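Lerneron forum > Methods and results
Thread: Two-hand bag handling after the Panasiuk method

knotwise
Finally got my teeth into this! I've been trying the Panasiuk approach at Besstead since August: one hand holds the neck of a bag, the other keeps the film stretched over its fingertips, and the policy learns both hands together from wrist views. We used 200 demonstrations and I'm thrilled with how it handles thin plastic.
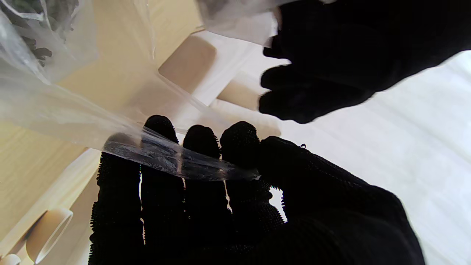

Wrist view, greens in a clear bag, both hands on the film

Marichka Tymoshchuk
Lovely stuff. I'd be careful about crediting the joint training, though. Those knit-look gloves must be doing a lot of the work. Did you try bare fingers?

knotwise
Only on the rigid things, where it made no difference I could measure. The can grasp is one of those, and the right hand just waits with its fingers open.

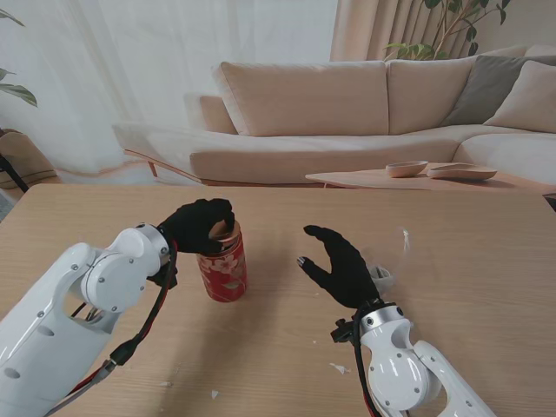 Re: gloves or training?

Vira Tkachuk
I disagree with Marichka a bit. At Plandari we kept the gloves on and trained each hand separately, and the hands kept fighting over the bag (so much ripped film!). Sharing the wrist views was what sorted it for us. Clear plastic is still horrid, mind. Look how the fingers show through grey where it's pinched.

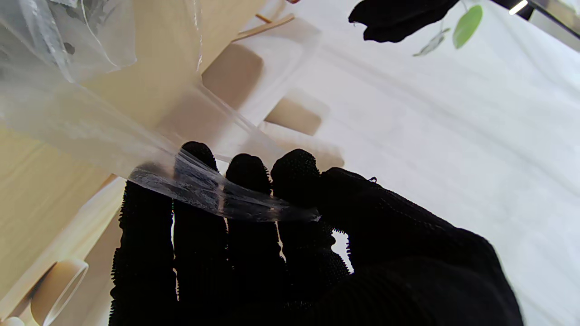

2 min read

Marichka Tymoshchuk
Fair, but your bags were thicker, so I wouldn't put the results side by side. Bare fingers on thin film is the run I want to see. If it holds up I'll happily eat my words!

knotwise
Good idea, I'll set it up with the same demonstrations and a fresh roll of bags. Vira, could you post your separate-hands settings? I'd love to run those too.

Vira Tkachuk
Will do, they need a tidy first. Mind the learning rate, ours was touchy.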